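15 August 2024
Nurnetside, parts bench. Derkudeck cup and ring, continued from the June pages.

Picked up the ring seating problem again. The body has not changed since June. The ring is the revised one, drawing 1121, with the tooth roots opened up and the lead-in chamfer made longer on the underside. Both come from Zamfir. Bodies are black, rings white, same as before. I asked whether the rings could be had in gray and the answer was no at this quantity.

Order received: 198 bodies and 198 rings, bagged separately. Bag labels match the delivery note. Two bags of rings had been folded over and stapled through the plastic, and the staples had marked the rings nearest the fold. Marked rings went into the scrap tin. Wrote to Zamfir asking for heat-sealed bags or tape.

Checked the seating face against the granite plate before assembly. No rocking on any body tried. Flash at the gate is lower than on the June parts but still catches a fingernail. It sits on the outside, below the line of the ring, so it does not affect the fit. Trimmed with the hooked blade. Do not use the file, it leaves a bright patch on the matte and the patch shows in any light.

Assembly order, as it now stands:
Body upright on the table, base down.
Ring on top, teeth to the inside.
Press down at two opposite points, even pressure, then turn a quarter and press again.
Lift and look at the joint from the side.

The June sheet said to start at one side and work round. Strike that. Working round tilts the ring and the far side has to be pressed twice. The Flosthorpe copy of the sheet still has the old wording and needs replacing.
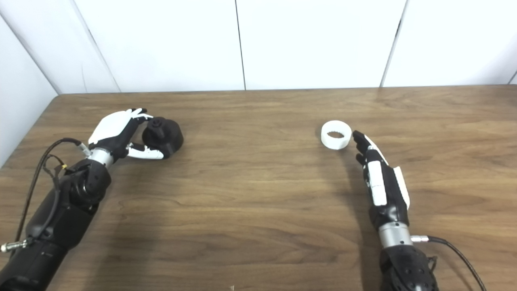
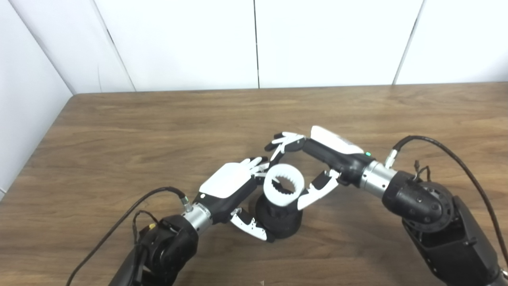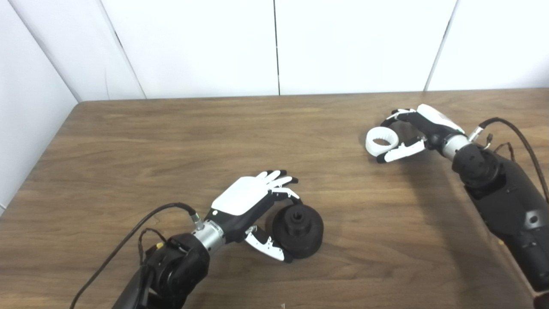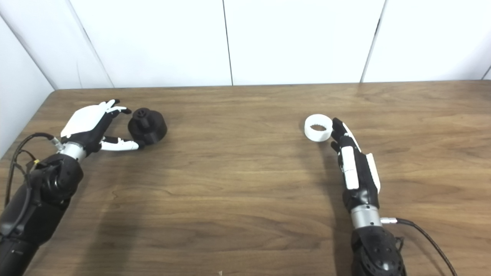 Judging the joint by eye depends more on the table than on the parts. The lamps are 4000 K and diffuse, fixed overhead, and I have no means of moving them. With the ring on, the top edge is easy to find: in the second picture the white rim stands clear of the wood and the small dark teeth inside it can be picked out without a loupe. A black piece alone is harder. In the third picture the raised hub with its angular opening is readable from above, but the lower edge runs into its own soft shadow and I would not want to judge flatness from it. The wood grain does not help either. It runs sideways across the table, much the same direction as the joint line when the part is viewed level, and a light streak behind the joint can pass for a gap. I recorded one such gap in the morning and had to cross it out after checking with the feeler.

Tried a sheet of white card under the part. The base edge became clear at once and the ring became worse, white on white when seen from low down. Tried mid-gray card from the drawer. Both edges acceptable. Cut a piece 100 mm square and marked the center with a pencil cross. The card slides on the varnish if pushed from one side, so it is for looking only. Press on the bare table, then move the part to the card.

Feeler results on the revised ring: 0.05 blade does not enter at any of the four positions on parts pressed by the new order. On parts pressed by the old order the blade entered at the far side before the second pressing and did not enter after it. Nothing cracked. No stress whitening that I could find, though on the white ring I would not expect to see it and should look again on a cut section.

Torque not measured. The adapter is still at Flosthorpe.

Open points:
Section one ring and one body, assembled, through a tooth.
Replace the June sheet at both sites.
Ask Zamfir whether the gate can move to the base. Low priority while trimming works.
Gray card: cut spares, keep them flat in the top drawer under the plate cover.
Drawing 1121 still gives the old chamfer in the title block note. The view is correct, the note is wrong. Correct it before the next order goes out.

Scrap tin emptied. Untouched bags returned to the shelf, rings above, bodies below.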